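Home | Products | Binding and Bundling | Document Storage | Consumables | Support

Print this page | E-mail this page

Coltura 1210 Bundle Punch and Treasury Tag Station

Order code: 1210
Supplied by Guller Krishnan Legal Stationers, Fokcombe

The Coltura 1210 is a bench-mounted punch for law offices, chambers and in-house legal teams that still prepare paper bundles. It makes holes for lever arch files, ring binders and treasury tags in A4 sheets, and has a separate corner head for tagging statements and exhibits. It is operated by hand and needs no mains supply.

Capacity

The main head punches up to 25 sheets of 80 gsm paper in one stroke. For card dividers and index tabs, punch in smaller sets and check the first set before continuing. Do not punch laminated sheets or bound originals. Wills and other original documents should not be put through any punch, and staples and paper clips must be removed before the sheets are loaded.

The corner head takes thinner sets than the main head. If the lever stops before the end of its travel, lift it fully, remove part of the set and start again. Forcing the lever will bend the punch pins, and bent pins are not covered by the guarantee.

Hole patterns

Two patterns are available on the main head and are selected by a sliding bar at the rear of the bed. The 2-hole pattern suits standard lever arch files. The 4-hole pattern suits ring binders. The bar clicks into position and should be moved only when the lever is raised. Sheets with pre-punched holes can be aligned by means of the clear sighting strip, but small differences between makers are common and a test sheet is advised.

Page margins

Holes are set at the standard distance from the left-hand edge. Where a bundle is paginated at the foot of the page, numbers in the bottom right-hand corner will not be touched by either pattern. The corner head punches at the top left. If the court reference or exhibit mark is printed there, move it to the right before printing, or use the main head only.

The user remains responsible for checking the court's or tribunal's own directions on the form of bundles, including page limits, the size of file and whether paper copies are wanted at all. We do not advise on these directions and the punch is not approved or endorsed by any court.
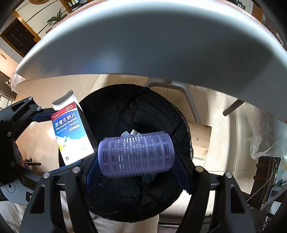
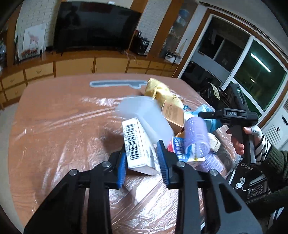

Blue grip pads and a white box, both views.

Construction

Steel base and lever, painted grey. The bed is open at the right so that A3 plans folded to A4 can be loaded from the side. The waste tray slides out from the front and should be emptied at the end of each working day when bundles are in preparation. A full tray is the usual cause of torn holes on the lowest sheets.

The base has four fixing points. Screws for timber worktops are supplied. If the punch is not to be fixed down, fit the rubber feet from the accessory bag and place it well back from the edge of the desk.

Weight and siting

The 1210 weighs 17 kg when packed. Lift it by the base and never by the lever. Allow clear space behind the unit for the lever to be raised fully, and room on the left for stacking finished sets. It can be used standing or seated, although most operators find standing easier for longer runs.

Maintenance

Punch a sheet of waxed paper through both heads once a month. No oil is needed on the pins, and oil will mark the documents. The lever pivot may be greased lightly once a year. Replacement pins are sold in matched sets; do not mix new and worn pins in the same head. Sharpening is not offered.

Supplied with the punch

Punch station with lever fitted
Waste tray
Accessory bag (feet, screws, hex key)
Starter pack of green treasury tags
Printed instructions

Options

Spare pin set, main head
Spare pin set, corner head
Side table for A3 plans
Dust cover
Treasury tags, plain or metal-ended, in box quantities

Lever arch files, dividers and tabs are listed under Consumables. The older Coltura desk punch has been withdrawn, but pins for it remain in stock. Its pins do not fit the 1210.

Guarantee and returns

The punch is guaranteed for 2 years against faults in materials and assembly. Pins, feet and the sighting strip are wearing parts and are excluded. Unused units may be returned in the original carton, by arrangement. Please quote the order code and the delivery note number. Collections from Fokcombe are made on Monday, and returns must be booked by noon on the working day before.

Trade accounts are open to solicitors, barristers' chambers, licensed conveyancers and public bodies. Prices are shown after log-in and exclude VAT and carriage.

Contact us | © Guller Krishnan Legal Stationers | Back to top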